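Search this forum

Stesbridge Kitchen & Home Forum
Packing picnic things: plastic bag or paper?

tellwright
The Horard shop has put up a page saying you should keep a thin carrier for packed lunches and picnic bits, and use paper for "everything dry". I don't buy it. Every thin carrier I've owned splits the moment a box corner meets it. Has anyone stuck with one for longer than a fortnight?

pondside_13
Yes, for years. You put the box in upright, handle up, and stop swinging it about. Paper goes soggy if you so much as look at a cold bottle.

tellwright
Years? The same bag? I'd want to see that.

marrowfat
Paper every time for me. It stands up by itself on the worktop, so you can pack with both hands. A thin carrier just slumps and you end up fishing for the opening.

pondside_13
It slumps if you let it. Get hold of the top and it's fine. Mango one, on the cardboard-covered table: 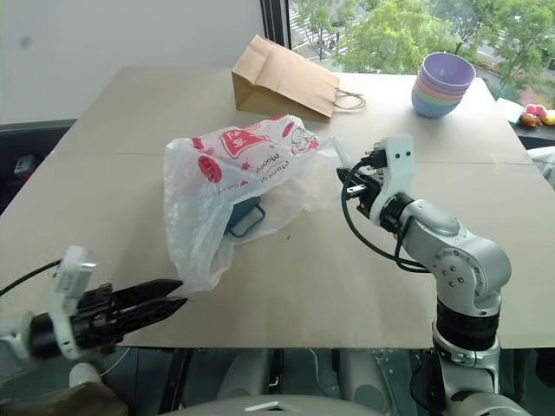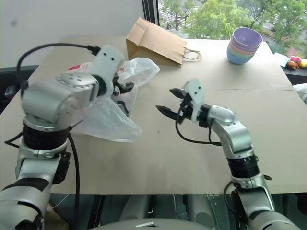
I carry a tub and a stack of bowls to the allotment most weekends and nothing has gone through the bottom yet. The bowls go in first, the tub on top.

marrowfat
Bowls first? They'd tip the minute you lifted it. Wide things belong at the bottom of something with a flat base, and a carrier hasn't got one.

tellwright
Agree with marrowfat there. Also the Frade leaflet claims their paper bags will do 124 trips. Who is checking that? I got four out of mine before the handle came away.

lowgate
I had a Skokuton cotton one and it outlived the lot. Costs more, mind, and it needs washing — mine still smells of onions.

pondside_13
Cotton is heavy when it's empty. I can fold a carrier into my coat pocket.

tellwright
So can I, and then it comes out with a hole in it. I'll try the upright box idea for a week but I'm not expecting much.

marrowfat
Put something you don't like in it.

Last updated: July 10, 2018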